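Stoken Student Robotics Project
Interim Progress Report to the Brosell Education Fund
Reporting period ending 12/31/23

Prepared by Beatriz Mota, Project Lead

1. Status

The project remains on schedule against the work plan approved by the Fund. The second of the planned teaching units, covering household manipulation tasks, opened during this period and will continue into the spring term. Enrollment stands at 58 students across the two participating sections. Attendance has been satisfactory, although the evening section lost two sessions to a building closure. Both sessions have been rescheduled.

2. Work carried out

Students in the household unit are working on laundry handling with a two-arm robot. The task calls for the robot to pick up garments from a sofa and place them in a plastic laundry basket on the floor. Cloth was selected in place of rigid objects at the recommendation of Krishnamoorthy Poojary, who teaches the unit, on the grounds that students had completed the block-stacking exercises of the first unit more quickly than expected.

Each team operates the arms by remote control, records its attempts, and keeps a written log of every failed grasp. The logs are reviewed in class and form part of the grade.
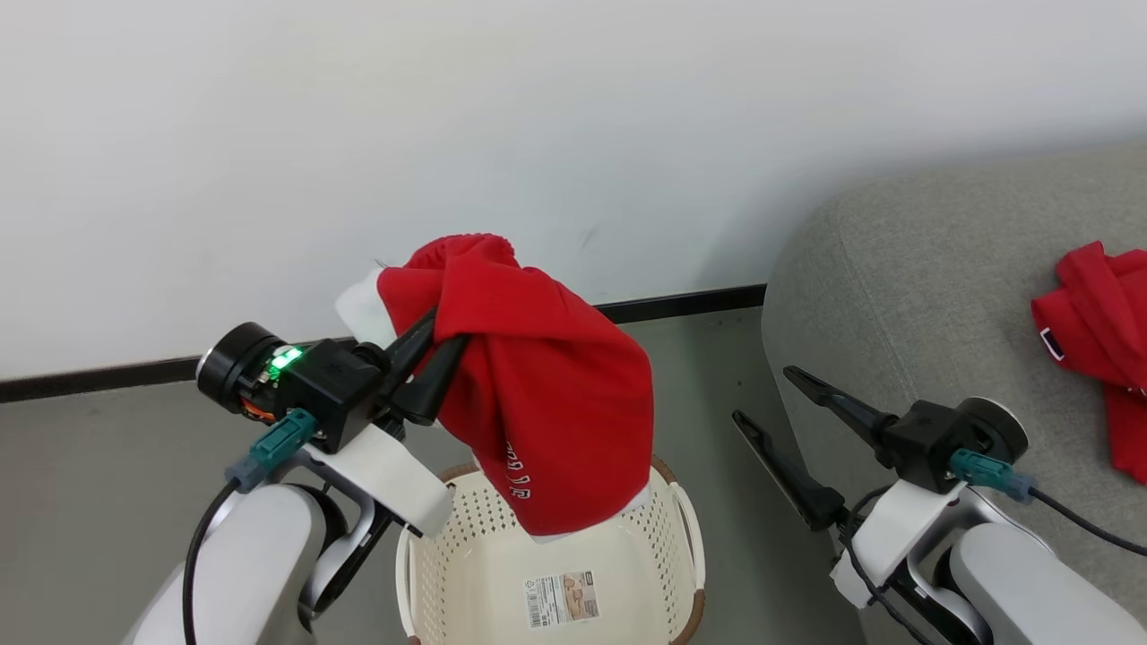
Teams have reported the most difficulty in deciding where to grip. A garment held near one side tends to bunch and hang unevenly, and operators must then judge when it is low enough over the basket to release. Mr. Poojary has added a short written exercise on this point, and the teams now agree on a grip location before the arm is moved. Coordination between the two arms is being introduced gradually. Most teams still complete the task with one arm while the other waits.

3. Staffing and safety

Hubert Czerwiński joined the project as laboratory assistant and supervises all open laboratory hours. All students completed the safety briefing before operating the equipment. No injuries were reported.

4. Expenditure

Spending is within the approved budget. An amount of $750 set aside for replacement gripper parts has not yet been drawn, and we request permission to carry it forward to the next period.

5. Next period

Teams will begin training simple control programs on their own recordings. A demonstration for families and Fund representatives is planned for February. Ryszard Rutkowska will send the invitation and the visitor guidelines once the room booking has been confirmed.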